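2022-08-02

Bedarfsliste für den Herbst fast fertig, nur die Greiferposition fehlt noch. Stand heute früh: Tevix hat das Angebot für den zweiarmigen Aufbau auf 1.579 Euro je Greifer korrigiert, Fingerspitzen separat. Gillar liegt darunter, liefert aber erst im Oktober und nur mit eigener Steuerbox. Die Box müsste in den Schrank, und der Schrank ist voll. Also entweder Schrank neu oder Gillar streichen. Tendenz: streichen.

Natnael Chala hat die Lastrechnung noch einmal durchgesehen. Traglast am Handgelenk reicht für alles, was in der Küchenzelle vorkommt, die Reserve beim Topfeinsatz ist allerdings klein. Er will die nächstgrößere Armklasse wenigstens als Option im Antrag haben. Habe sie als Zeile 8 eingetragen, ohne Summe, Preis kommt von Belay. Die Fingerspitzen bleiben bei der schmalen Keilform. Sie fassen Teig und Glas, ein Wechselsystem wäre bei dieser Aufgabe Geldverschwendung. Verschleiß unklar, daher drei Sätze Ersatz pro Arm.

Kameras: Die am Handgelenk bleiben gesetzt. Von oben allein ist der Topfboden schlecht zu beurteilen, sobald ein Greifer darüber steht. Bei der Kopfkamera reicht das vorhandene Modell.

Dämpfbrötchen, Topf und Teller, Ansichten von Kopf und Handgelenk:

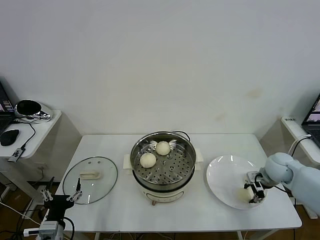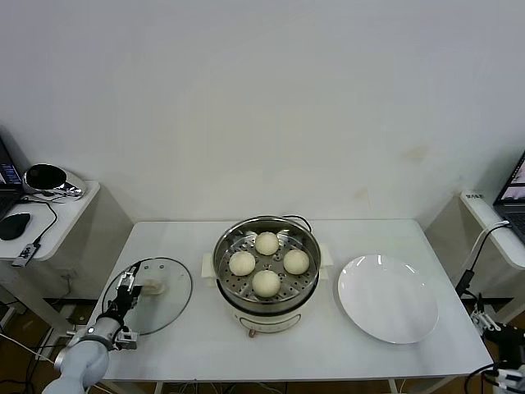
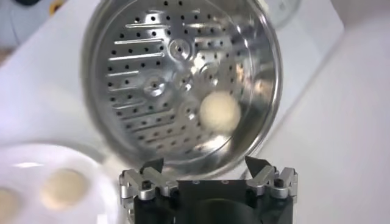
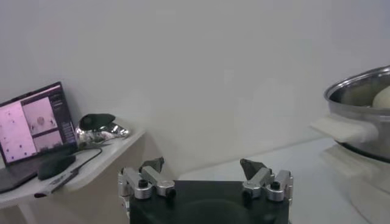

Offen ist die Verkabelung. Kabelführung entlang der Arme kostet bei Hutivton fast 24 Euro pro Meter, was für ein Stück Wellschlauch mit Klammern unverschämt ist. Gegenangebot einholen, notfalls Meterware und selbst konfektionieren. Beistelltische nicht ersetzen, die Mittel gehen besser in einen zweiten Netzwerkswitch und eine abschaltbare Steckdosenleiste pro Seite.

Wartungsvertrag: Tevix bietet zwei Stufen an. Die kleine deckt Gelenke und Getriebe ab, die Greifer nicht. Die große deckt alles ab und verlangt dafür die Einsendung des kompletten Arms. Bei zwei Armen ohne Reservegerät steht die Zelle dann still. Kleine Stufe nehmen, Greifer auf Lager.

Morgen: Belay wegen Zeile 8 anrufen, Summen übertragen, Antrag an Natnael zum Gegenlesen.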